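Visit report: Zarnness storage site, Dalter

2020-04-10

The visit took place in February, before the site closed to outside parties. Its purpose was to look at how the operator handles customer files between upload and long-term retention, and to decide whether our archive copies should move there from the Wuvard service we use now.

Arrival and access

The site sits on an industrial road at the edge of Dalter. Parking is at the rear. Visitors sign in at a window, hand over a photo ID and get a badge that opens the corridor and the restrooms and nothing else. Phones may be carried but not used past the second door. The induction is a printed sheet covering fire exits, the gas suppression alarm and the rule against leaning on rack doors.

Data hall

There is one hall, divided by a mesh wall. The larger side holds disk storage for active customer files. The smaller side holds the tape library and its staging servers. Cold aisles are enclosed with plastic panels, and blanking plates were fitted in every open rack slot we passed. Cabling is overhead, with copper and fiber in separate trays. Labels are printed at both ends and match the rack diagrams posted on the aisle doors.

Each file is split into chunks on arrival, and the chunks are written to 3 separate storage nodes. A write is confirmed to the client after the second copy is complete. The third follows in the background. We asked what happens if a node fails in that interval and were told the job is requeued with raised priority. The written description supplied afterward says the same.

Sync client

Doležal, the sync client offered with the service, was shown in a meeting room next to the hall. The test folder contained 977 files, mostly scanned documents and photos. Upload ran over a line limited to 400 Mbit/s. The client compares checksums before sending, so a second run over the same folder moved only the file index. Points noted:

Renaming a folder is treated as a move and does not trigger a new upload.
Deleted files stay recoverable for 7 days on the standard plan. Our present arrangement allows longer.
Bandwidth limits can be set by hour, but not by network.
Conflicting edits are saved as two files with the device name added to the second. There is no merge.

The web interface is slower than the desktop client when listing large folders. Sorting by date reloads the full list each time.

Encryption and keys

Files are encrypted in transit and again at rest. Keys are held by the operator unless the customer selects the private key option, which disables preview and search. A lost private key cannot be replaced. Staff were clear on this and the sign-up form repeats it.

Open items

Written confirmation of the restore time for a full archive from tape.
Export format if the contract ends.
Price per terabyte for files not read in the past year.
Whether the deletion window can be extended without changing plan.
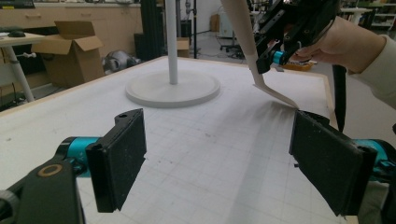
Recommendation

Keep the working files on Wuvard for now. Place one archive set with Zarnness as a trial, using the private key option, and run a full restore before any further transfer. The deletion window needs to be settled in writing before the trial set goes up.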